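Wrist camera view: parallel gripper vs. the two-finger adaptive
Grippers and end effectors – Simulation
July
Posted by tarn_bench
Print this thread | E-mail this thread

tarn_bench wrote:
We're choosing between two grippers for a door and drawer opening job and I'd like opinions before I put the order in. Both are modelled in our simulator, with the camera on the wrist looking out past the fingers. One is the Zemton parallel gripper, straight fingers and a plain block body. The other is the Zarei adaptive, with linked fingers that curl in as they close. Same arm, same controller and same kitchen for both.

So far the Zemton is easier to line up and the Zarei holds a handle better once it has got there. I did 12 approaches with each. The Zarei lost sight of the handle on 5 of them when the knuckles came across the view. The Zemton lost it on 2.

My worry is that the Zemton body takes up the bottom of the view. Is that worth fixing or do people just live with it?

coldrivet wrote:
Live with it. The body never moves in the camera's view, so you can mask it out and forget about it. Moving linkages are much harder to mask because the shape changes with the opening.

I wouldn't read much into 5 against 2 though. Did both start from the same poses?

tarn_bench wrote:
Same start poses, yes. The fingertips are at different distances from the flange, so the last bit of the approach isn't the same.

mossgate7 wrote:
I disagree with coldrivet. Masking is fine until the handle you want is behind the mask. We had this on the Brumport rig with low drawers. The arm came down from above, the drawer front went under the gripper body and the policy was guessing for the last stretch. We raised the camera bracket and tipped it forward, and most of the trouble went away.

If your job has low drawers in it, sort the camera out first and pick the gripper afterwards.

coldrivet wrote:
Raising the bracket has a cost too. It catches on things. I'd sooner change the approach angle than add height above the wrist.

ferrule wrote:
Can you post a view from the Zemton with the fingers open? It's hard to say anything useful without seeing how much is blocked. Also, what colours are you using? Our Redham scenes were all pale grey to begin with and the fingers disappeared into the cupboards.

tarn_bench wrote:
Zemton, open, nothing held, wrist rolled well over. The room colours get changed between runs and this one came out very red. The dark panelled fronts are over to the right.
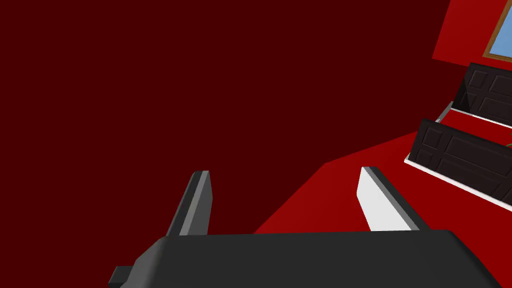

Re: Wrist camera view – finger shading

ferrule wrote:
Thanks, that helps. The body is a wide strip but it stays low, and the gap between the fingers is clear. I'd be happy with that for lining up.

What I would look at is the two fingers. The inner face of the right one is nearly white and the left one is dark grey. If you're training on this, it may learn to find the bright finger and not bother with the other. Try moving the light between runs as well as changing the colours.

mossgate7 wrote:
Agree about the light. There's also white trim under those door fronts, and the pale finger is close to it in the view. With a low resolution camera I can see those two running together. What size are you feeding in?

tarn_bench wrote:
Small, I shrink it before it goes to the policy. I hadn't thought about the trim. I can make the finger pads a different colour in the model, but then they'd have to be that colour on the real one.

coldrivet wrote:
Coloured tape on the real one. It wears, so keep a roll by the arm.

For what it's worth I'd still go with the Zemton. A clear gap matters more to me than grip on a door handle, and you can add rubber pads.

mossgate7 wrote:
And I'd still go with the Zarei with the bracket raised. Pads won't help much on round knobs.

tarn_bench wrote:
No round knobs on this job, all bar handles. I'll run the Zemton again with the camera tipped forward and the light moving, then do the same for the Zarei, and post the numbers for both.

Contact us | Copyright Redham Robotics Forum | Back to top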